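3.2 Package size and household waste

The second part of the survey dealt with the size in which households buy paper goods. Earlier work on kitchen and bathroom paper has mostly looked at weight sold per store, which says little about how much of a package is used at home and how much is thrown away half full. We asked instead for a diary. Each household in Altach and Trorness wrote down every paper item it opened, the date it was opened, and the date the last sheet was used or the rest was discarded.

Diaries were kept for 4 weeks in March. Households that had taken part in the pilot were left out, as were those that bought paper goods through an employer. The diary form was the one developed for the Nieminen study, with two changes: the column for brand was dropped, and a column for where the item was kept (kitchen, bathroom, car, bag or coat) was added. The second change turned out to matter more than we expected.

Items kept at a fixed place in the home were nearly always finished. Items carried in a bag or coat were not. Many were recorded as opened and then never mentioned again, and when we asked about them at the closing interview, the usual answer was that they had been lost, crushed or put through the wash. We coded all of these as discarded. A stricter rule, under which lost items are left out of the count, gives the same order of results but a smaller gap between the two towns.

Price did not explain the difference. The Skisarero stores, which serve both towns, charged the same for single packets during the diary period, and the multipack discount was also the same. Distance to the nearest store had a weak effect in Trorness only – people who lived farther away bought larger packages and kept more of them in reserve. 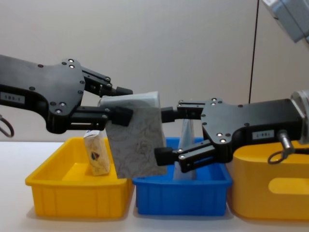
Figure 2. Small square packet of the general type coded as "carried" in the diaries, held between two gripper fingers.

A household that buys in bulk also tends to open more than one packet at a time. This was clearest among families with school-age children, where a new packet was often started before the old one was empty. The diary cannot show whether the old packet was forgotten or set aside on purpose, and we did not ask. For the totals in the next section, a packet was treated as open until its last entry, even if another had been started in the meantime.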